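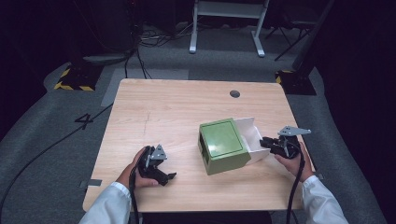

The Clullel came to me in a carrier bag, wrapped in a tea towel, with a note from Esther Tanui that said "You're good with fiddly things." I'm not, as it happens. I once glued my own sleeve to a kite. But Esther had been my neighbour for nine years and I'd never managed to say no to her, so I cleared the table and put the thing down in the middle of it and we had a good look at each other.

Green, mostly, with a white end that opened out like a scoop. Her grandad had bought it in Pamholm the summer he drove the mobile library, and the whole point of it (according to Esther, who was four at the time and possibly making it up) was that you asked it a question and it pushed out a slip of paper with the answer on. There had been 200 slips to begin with. The family had worked through the lot by Christmas, mostly asking about the weather.

"So it's empty," I said, when she rang to see how I was getting on.

"It rattled last night."

Well! I gave it a gentle tip and it did rattle, a dry little sound like a beetle in a matchbox. I tried the square on top. I pressed it, I pushed it sideways, I spoke to it nicely. There was a slot low down on one side and I shone a torch in there and saw nothing but dark. By ten past eleven I'd had three cups of tea and was reading out bits of the old Sallano catalogue in case one of the words was a password.

"Ask it something," said Esther. She was still on the phone, I'd forgotten her completely.

"Like what?"

"Anything. Grandad always asked about his supper."

I felt a proper fool, but I leaned down to the white end and asked whether I should take the job at Koyama's. I hadn't told Esther about the job. I hadn't told anyone, I'd been carrying the letter in my coat since March.

Something clicked. A slip came sliding down, yellow at the corners, and stopped right at the lip.

"What does it say?" said Esther. "Go on, what does it say?"

I put my glasses on.

"It says sausages," I said.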